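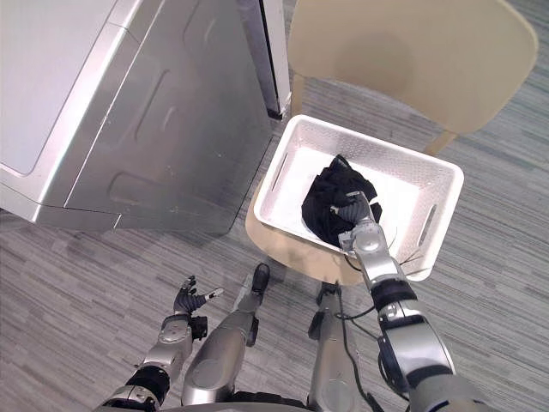 Figure 1. A beige chair standing next to a large silver appliance, on carpet.

How Long Does the Heating Help Take? A Project on Energy Bill Support in Covel
Social Policy Practice, final project report
18 January 2025

I picked heating assistance because my own building went through a rough winter with it, and I figured I already knew how the program worked. I was wrong on a bunch of points! What follows is what I asked, how I went about it, what I found, and some things I'd change if I got to run it over again.

What I wanted to find out

Covel has a small fund that pays part of the winter heating bill for low-income households. You apply at the Durrani Center on the east side, or by mail. The rules say the bill has to be in your name, which already leaves out a lot of renters (mine included the heat in the rent, so I'd have been turned away at the desk). My question was pretty simple. Once a person sends in a complete application, how long do they wait, and what holds things up?

How I did it

The center let me look at a log of 137 applications from last winter with the names and addresses taken out. Each line had the date it came in, the date of the decision, the result, and a short note if something was missing. I put all of it in a spreadsheet, and yes, I typed one whole page in twice and had to go back and fix it.

I also talked with eight people who had applied. I found them through a flyer at the Dridon Street laundromat and through friends of friends, so they are in no way a proper sample. I asked everybody the same 15 questions, then mostly let them talk - the good stuff nearly always came after the questions were done.

What I found

The missing paperwork was the big thing. The note that kept coming up in the log was "proof of income," and when I read the form again I could see why. It asks for your last four pay stubs. If you get paid once a month, that's four months of paper, and if you clean houses or watch kids for cash you may not have a stub at all. There is a letter you can use instead, but the form only mentions it on the back, in small print. Three of the people I talked with had never seen that part.

The second thing was Revelent, the online system the center uses to store files. When an application is sent back for a missing page, Revelent closes it, and the person goes to the end of the line when they send the page in. Staff told me they don't like this either and they sometimes hold a file on the desk so it won't get closed. I liked them for that, but it means how long you wait depends a bit on who opens your envelope.

People weren't as angry as I'd expected. Mostly they were tired. One woman told me she kept a folder with every letter in it and brought the whole folder to every visit, just in case. Another man gave up after the second letter and borrowed the money from his sister.

Problems with my project

The log doesn't say how people got paid, so I can't prove the pay stub rule is what slowed them down. I also only talked with people who speak English, and that leaves out plenty of folks in Covel. And I started the interviews too late, so I was still writing up notes when I should have been working on the tables.

What I'd suggest

Put the letter option on the front of the form. Let people keep their place in line for two weeks if only one page is missing. I sent both ideas to the center and they asked me to come back in May, when they go over the form for next winter, so I'm going to bring a marked-up copy.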